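5 February 2022

Up before the alarm, fed by 6, stalls done fast and badly. Kernari had kicked his water bucket flat again so that's 4 this winter. Olley drove up with the trailer while I was still in my socks.

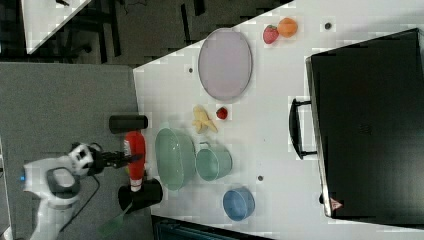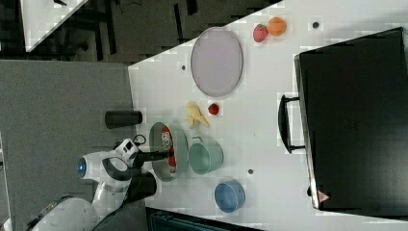

Schooling show at Hastgate, indoor ring, footing deep on the far side. Two tests. First one tense, he stared at the judge's booth the whole way down the long side and I got left behind in the medium trot. Halt not square. Second one much better!! Really through in the canter, soft in the mouth, transitions where I wanted them. 16 in the class and we came fourth. Narayanan Hegde watched from the rail and said my hands were quieter than in August, then said my left leg was still no use to anyone. Fair.

Entry number was 791, pinned on upside down for the warmup. Nice.

Odera won it on her gray. Of course. Lovely horse tho.

Need to: call farrier re left hind, pay Olley for gas, order hay, find out if the $200 deposit for the clinic comes back if I cant get off work. Wash the white pads, they are a disgrace.

Legs like string. Poulticed him, rugged him, he's eating. Lesson moved to the morning so bed now, boots still by the door and not cleanned.

We use cookies to improve your experience on this site. Accept | Manage settings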